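Zilavik hand gripper kit, notes after a month of bathroom work

I rented the Zilavik kit for March to record demonstrations for a restroom cleaning arm. It did most of what I rented it for.
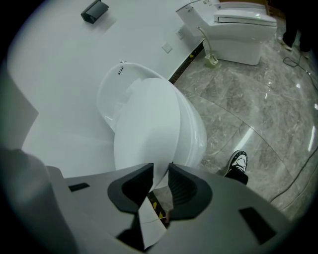
The rental went through Dedier, who handle the kit in this region and also run the upload service it is meant to be used with. You can get the hardware without the service. I took both, and they deserve separate reviews, so the service comes near the end.

My use case is narrow. The arm I am training has to open and close toilet lids, wipe the lid and the rim, and pick up small trash from the floor near the base. I wanted human demonstrations recorded from the gripper's own viewpoint, with the same fingers the arm will carry, on as many different fixtures as I could get access to. Most of the recording was done at Goodwin, a plumbing supplier in Flarnbridge with fixtures on the floor, and the rest in ordinary bathrooms belonging to people who owed me a favor.

Hardware

The body is light gray plastic, wide across the top. It looks bulky for what it does, and in a bathroom the width matters. On an open floor I never thought about it. Between a bowl and a side wall I thought about it constantly. The lid hinge on a toilet tends to sit close to the tank or the wall behind it, and approaching from the side with a wide body means turning your wrist further than feels natural. The recorded paths show this. My approaches to the left side of a bowl are smooth and my approaches to the right side have a visible hitch in them, at the point where I rotate to keep the housing off the wall.

The trigger is on the underside and drives both fingers symmetrically. Travel is linear with almost no dead zone, and the spring is a little stiffer than I would like. After a long session my index finger was the limiting factor. There is a softer spring in the parts bag. I found it in the third week, underneath the foam, and it should be the one fitted at the factory.

The fingers are dark gray, with a scooped shape and a ridged pad on the inner face. The ridges run across the finger. For lids this is the right choice. A closed lid gives you a thin edge to work with, and the ridges catch it when a smooth pad would slide along it. For wiping cloths the ridges are less good. They hold a dry cloth well enough, but a wet microfiber cloth works its way into them and does not always let go when the fingers open. In the recordings you then get a second or so of trigger fully open and cloth still attached, followed by a shake. A policy will happily learn the shake. I threw out every episode that had one.

Cleaning the pads takes a toothbrush. They pull off the finger with some force and go back on with more. I would like a second set to swap in. Dedier sells them in pairs, and the price is reasonable.

Camera and view

The lens is very wide. With the gripper pointed down at a fixture you get the fingers, the target, the wall behind, most of the floor, and usually your own shoe. That is by design and I have no complaint about the coverage. Straight lines near the edge bend a lot, and anybody feeding these frames to a model that expects a normal lens will need to undistort them first. The calibration file that comes with the kit is good enough. I recalibrated with my own board and gained nothing worth the afternoon it took.

Exposure is where bathrooms make trouble. White fixtures, polished stone and overhead lights are a poor combination for any small sensor. On automatic exposure the kit meters for the whole view, so a glossy white bowl in the middle and a dark floor around it leads to a bowl with no surface detail. The edge of a closed lid is the one thing I need the model to find, and it is the first thing to wash out. Locking exposure manually one stop under the automatic value solved it in nearly every room. The setting is buried two menus deep in the companion app and resets on every power cycle. I forgot it once on a Sunday and lost the morning's recordings.

Tracking

This was the part I expected to fail. Visual tracking dislikes blank walls and reflections, and bathrooms consist of blank walls and reflections. Polished marble is worse than tile, because the light streaks on it move when you move and the tracker can take them for fixed points.

With firmware 2 the tracker held in most rooms, provided there was something with texture in view at floor level. Veined stone helps more than I expected. Matte tile with visible grout is fine. All-white wall panels with no fittings are bad, and if you lower the gripper so that a white wall fills the view, the pose will drift within a few seconds. Outlets, switch plates, dispensers and cords on the floor all give the tracker something to hold on to. I stopped tidying cords out of the way after the first week.

The manual tells you to start each session with a slow sweep of the room at chest height. Do it. I skipped it in small bathrooms at first, on the theory that a small room needs less mapping, and those are the sessions with the worst drift.

Numbers, for those who want them: I recorded 913 episodes over the month. I have not published a breakdown by task because my own labeling was inconsistent in the first week, and I would be inventing precision. Lid episodes survived filtering best. Floor pickup was second. Wiping was a distant last, partly the cloth problem above and partly my own technique, as I tend to push the body of the gripper out of the tracker's comfort zone when I reach behind the seat.

Battery

Dedier's sheet claims a long working day with breaks. I got 40 minutes of continuous recording before the warning light came on. With the pauses that real work forces on you, that stretched to a full morning. Charging is over USB-C and the kit can record while plugged in, but a cable hanging off the back of a handheld gripper changes how you move it. I would use it plugged in only for calibration.

The battery is not removable. For a tool aimed at people who record all day this is a strange decision, and it is the single thing I would ask Zilavik to change.

Weight and grip

The scale says it is lighter than a cordless drill. It feels heavier, because the mass sits forward of the handle and you are mostly holding it low and at arm's length. Working on toilets means bending or kneeling. Get knee pads. I worked standing for the first few sessions and my demonstrations from those days all come in from above at a steep angle, which the arm cannot reproduce without hitting its own joint limits. Once I started kneeling, the approach angles dropped into a range the arm can reach. If you are recording for a specific robot, work out its reachable angles first and then decide how your body needs to be placed. I did this in the wrong order.

The upload service

Dedier's service takes the raw recordings, runs the pose estimation again on their side, cuts the session into episodes and returns a dataset in one of the usual formats. The second pass of pose estimation is visibly better than what the device computes on its own. Several sessions I had written off came back usable.

The automatic cutting is weaker. It looks for the trigger opening and closing, so anything with a regrasp gets split down the middle. A lid that takes two tries becomes two episodes, the first of which ends with the fingers open and the lid still down. You can merge them by hand in the web tool. The web tool is slow, loses your place when you merge, and has no undo.

Turnaround was overnight in all cases but one. The exception sat in the queue over a weekend, and support answered first thing the following week with a straight explanation. No complaints there.

Cost

The rental deposit was 300 dollars, returned in full when the kit went back. The monthly rate depends on whether you take the service, and Dedier quotes per customer, so my figure would not help you. Return shipping was on me. The case has foam cut for the gripper with the fingers fully closed, and if you leave them open the lid will press on them.

I have booked the kit again for a shorter period, hardware only, to redo the wiping set. I plan to use a flat foam pad glued to a block in place of the cloth. The softer spring stays in, if they let me fit it again, and I have written the exposure setting on a strip of tape to stick on the inside of the case.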